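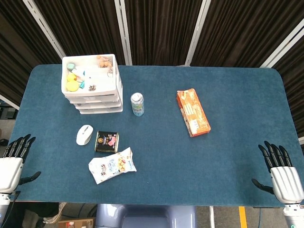
Felt table, two-handed tidying task, drawer organizer at upper left.

List: rasik-lab-equipment
Date: Aug 7, 2024
Subject: Re: second tabletop station, budget lines

On the budget thread, the list wrote:

> The Grustano quote covers a table, frame and curtain for the second
> station. Can we drop the curtain and put the money toward spare
> fingers? Also, is 2000 for consumables a typo?

Not a typo. The 2000 covers replacement felt, organizers and the small goods that get handled. The white drawer units are the item I would order ahead. Each has four tiers with an open divided tray on top, and the tray is where most of our small-part placements go. Lips crack when a finger catches them. I have put down 6 per station.

Packaged goods are cheap but need restocking. A can, a tin, a snack bag and a cardboard box each call for a different grasp, so please do not swap them all for boxes to save money. The mouse is a one-time purchase.

On the curtain: keep it. Station one has the brown pleated fabric behind the table and the white metal poles in front of it, and I want the second to match. Different backgrounds would mean splitting the data, and that costs more operator time than the fabric does.

Spare fingers are a separate line. Primura sells them by the hand only, with a lead time of 10 weeks. I suggest 2 complete hands, one left and one right, shared between stations – the mounts are identical. Saragih offered a service contract instead, but it excludes contact damage, so I left it out.

Still open: cable routing. We have a cable hanging near the right table leg, and I would like a covered channel priced for both tables before the order goes out in August.

Revised sheet is in the usual folder. Corrections to the list, please.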